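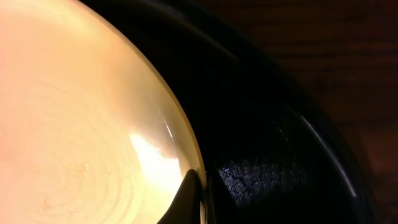

**Dishwashing by hand** is the cleaning of plates, bowls, and utensils with water, a cleaning agent, and a cloth, brush, or pad. It is common in homes without a dishwasher and is also used for items that machines may damage, such as wooden bowls and knives with wooden handles.

## Tools

The usual tools are a basin or tray, dish soap, and something to scrub with. Scouring pads are made of coarse fibers bonded into a flat sheet. Many are sold in green, a color linked in many kitchens with heavier scrubbing. 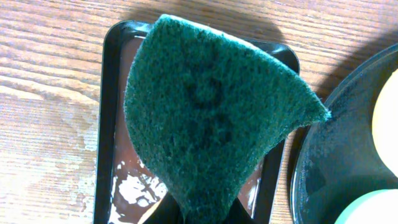 Pads can be cut into smaller pieces with scissors. A pointed piece reaches into corners and along the inside of a rim more easily than a full sheet. Fibers flatten with use, and the edges fray. A worn pad is often kept for jobs such as cleaning trays. Coarse pads can scratch nonstick coatings and glossy finishes, so a soft sponge is preferred for those surfaces.

## Method

Food scraps are removed first. Lightly soiled dishes are generally washed before greasy ones, and the water is changed when it turns cloudy. Plates are scrubbed on both faces, with attention to the rim, then rinsed.

When no sink is close by, the work may be done at a table, with a shallow tray to hold the water.
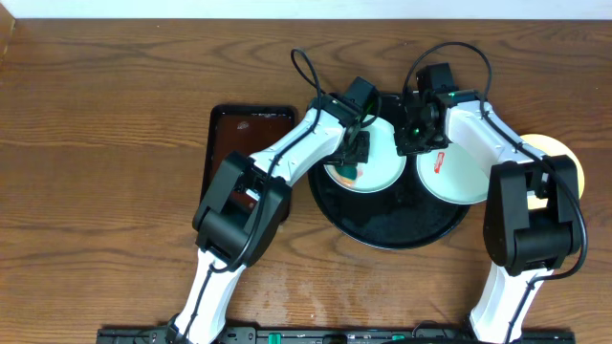 ## Wooden ware

Wooden bowls are washed quickly and are not left to soak, as long contact with water can raise the grain or cause cracks. They are wiped with a towel and left to air dry. Unvarnished bowls may be rubbed with food-grade mineral oil once dry.

## See also

- Dish drying rack
- Scouring pad
- Wooden spoon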